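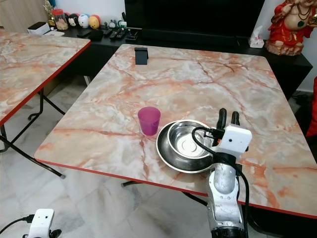

**Marble-pattern tables "hide everything"? Vornotitz asks sellers to show their work**

FOR RELEASE IN JUNE

Vornotitz, the household goods review group, today published its guide to marble-pattern kitchen and dining tables. The guide takes issue with a promise that turns up in nearly every showroom and catalog the group looked at, which is that a busy pattern makes a table easier to live with.

The group asked 448 households that own a marble-pattern table whether theirs had been sold to them as one that hides crumbs, rings and smears. In 254 of those homes the answer was yes. Asked what the seller had offered to back that up, most could recall only a sample tile or a floor model with nothing on it.

"A pattern hides a stain from the person standing in the doorway," said Imani Odera, who edits the guide. "It does not hide it from the person eating breakfast. We would like someone to explain why the first person is the one the brochure is written for."

Vornotitz set out everyday tableware on patterned tops, including steel mixing bowls and plastic cups, and had reviewers check the surface for spills under daylight and then under an ordinary ceiling bulb. Tops with rust-colored veins did cover tea and tomato sauce fairly well. They were no help with milk, flour or grease, and several reviewers missed dried sauce entirely until they put a sleeve in it. The group does not regard that as a point in the pattern's favor.

Pale tops gave the opposite trouble. Where the design is mostly white and gray, reviewers kept rubbing at seams they took for dirt.
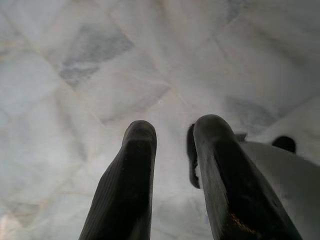 *Milky white and light gray marble with beige, tan and faintly pinkish seams.*

The guide also questions the phrase "family tested," used by the furniture maker Mumano for its dining line. Mumano told the group that its finish had been wiped 1,000 times with a damp cloth. Vornotitz accepts the number and doubts its meaning – no family known to the group wipes a clean table with a clean cloth, over and over, and then stops.

"We stand by the finish," said Raghavendra Nambiar of Mumano. "I will grant that the wording could be plainer, and we are looking at it."

Rampersad, which sells tables with a contrasting edge band, was asked about its claim that the band "protects against everyday knocks." The company replied that the band is meant to cover the cut side of the board and that the sentence would be reviewed. Vornotitz notes that the same sentence appeared in the previous catalog.

The guide is no kinder to the advice that often comes with these tables. Buyers are told to stack bowls to free up room. Stacking a small bowl inside a wide one does free up room, until the wide one is needed. Kanini Kombo, who ran the tableware sessions, suggests measuring the table with a normal meal on it and ignoring any seating figure printed on the box.

Other points in the guide:

- Look at the top under your own kitchen light. Ask for a sample to take home, and be wary of a store that won't lend one.
- Bright plastic cups and polished steel bowls change how a pink or orange top looks. Bring one of each to the showroom.
- "Wipe clean" is not a care instruction. Ask which cleaners void the warranty.
- Run a fingertip along the full length of any edge band before paying.

The group makes no recommendation of one color over another and says it has yet to see evidence that would support one.

Printed copies are limited to 200 and can be requested by mail. Sellers named in the guide may send corrections, which will be printed if they come with test records.

**Press contact:** Naomi Masanja, Vornotitz press desk, mornings only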